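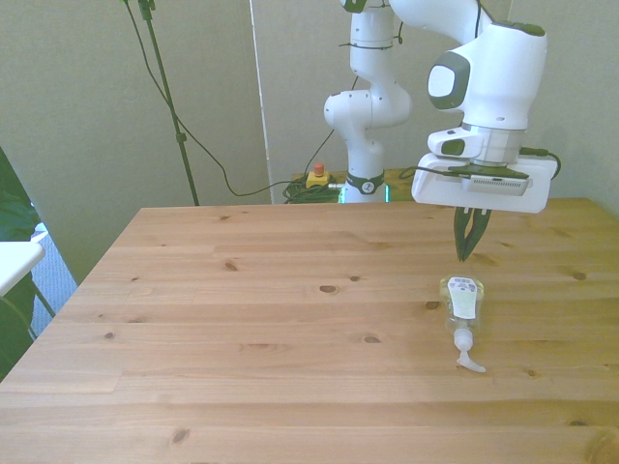 Popular Music Production: Unit 4 Handout
Re-recording older material: arrangement, versions and rights

Reading before the session: course pack, section 4. Bring headphones.

4.1 Scope

This unit deals with songs that exist in an earlier recorded form and are taken into the studio again by the same act. Cover versions by other acts are dealt with in Unit 6. Remixes are left out, as they reuse the original audio.

4.2 Terms

Composition: the melody, harmony and words, however they are recorded.
Master: one particular recording of a composition.
Demo: a recording made for reference. A demo is also a master in the legal sense, and someone owns it.
Re-record: a new master of a composition the act has already recorded.
Rework: a re-record in which form, tempo, key or instrumentation has been changed to a degree a listener would notice. There is no fixed threshold.

Students often write "version" for all five. Please don't do this in assessed work.

4.3 Case for discussion: Clunov, "Drarnau"

The band Clunov recorded "Drarnau" as a demo and later as the second track on their album Gekness. Both are in the course folder. The main differences are set out below.

Demo
Tempo: 183 bpm
Key: E minor
Form: intro, verse, verse, chorus, verse, chorus, long outro
Drums: played throughout, no click
Vocal: single track, dry

Album
Tempo: 86 bpm
Key: C sharp minor
Form: intro, verse, chorus, verse, chorus, bridge, chorus
Drums: enter at the first chorus, recorded to a click
Vocal: doubled in the choruses, plate reverb

The tempo figures need care. Half of 183 is 91.5, so the album tempo is slightly under half the demo tempo. If the demo is felt in half time, the real change is a small slowing of the pulse, and the vocal phrasing supports this reading: the words of the first verse take up nearly the same length of clock time in both recordings. The drum part is what makes the demo sound fast.

The key drops by three semitones. In the demo the chorus sits at the top of the singer's chest range and several notes are pushed sharp. In the album master the same line sits lower and is sung more quietly, which leaves room for the double. The guitar riff in the intro used the open low E string. It can't be played in the same shape in the new key at standard pitch, so it has been moved to the bass.

The bridge is 11 bars long. Count it before the session. Most people hear 12 and then find that the last chorus comes in early. The missing bar falls after the second phrase.

4.4 Working method

Start from a chart of the old recording, made by ear. Mark section lengths in bars and write in the lyrics. Decide which elements are fixed before changing anything. In most cases these are the vocal melody and one instrumental figure.

Change one parameter at a time and record a rough take after each change. Label the takes with tempo and key. Unlabelled rough takes won't be accepted in the portfolio.

If the old recording was made without a click, map its tempo before choosing a new one. Take a reading for each section, as the choruses will often run faster than the verses. An average taken across the whole song hides this.

4.5 Rights

The composition and the master are separate property. An act may own a share in the first and none of the second. Recording contracts commonly contain a re-record restriction, which bars the act from making a new master of the same composition for a set period. Check whether the clause covers demos.

Where a bridge or new words are added by someone who did not write the original, agree the shares in writing before release. An unpaid contribution in the rehearsal room can still give rise to a claim.

4.6 Task

Listen to "Jara", also from Gekness, in both recordings. Prepare bar charts for each and a table in the form used in 4.3. Add one page on the treatment of the drums. Do not discuss the lyrics.

Submit through the unit page by Sun 11 February. Charts may be handwritten if they are legible when scanned.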